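Date: Feb 23, 2024
Subject: Re: [clevis-list] Chores, again

On the question of how close anybody is, an earlier post said:

> Folding and packing are basically done. Triltonard showed
> a full kitting cell in November. I give it 3 years before
> you can buy one for the garage.

I saw the same demo and came away less sure. A demo gets to pick its parts. On our bench at Furnival the hard items are the light ones. A steel bracket stays where you put it. A plastic packet bends, slides and sticks to the one under it, and the gripper closes on a fold.

We gave the job to two arms, one packet at a time, with an orange divided tray at the back of the table. Each gripper takes an edge, so the packet stays fairly flat between them and you can see the card through the plastic.

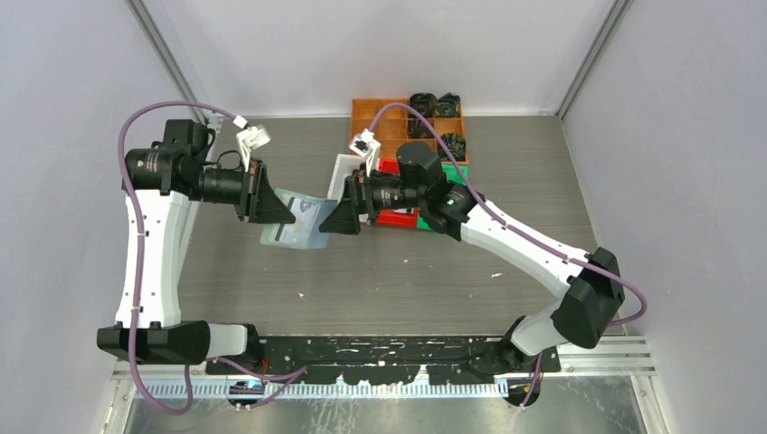 Karolard replied off list and said I could pass it on: two arms is the right call for bags, but you have doubled your cost and your calibration to do what a person does with a thumb and a finger. Our shop ran 400 packets by hand last month before lunch. Call me when the arms can do that and also clear a jam.

I can't argue with the numbers. Our last log has 1354 tries in it and I would not want to sort a real order that way. A try takes 10 seconds when it goes well. Jams still need a person.

So my answer for the garage is no, and for the shop floor it depends on the part. Rigid parts in a known spot, yes. Bags, socks, anything that drapes, I would wait.

Does anyone have fingertip pads that hold up on slick plastic? Ours wear smooth too fast.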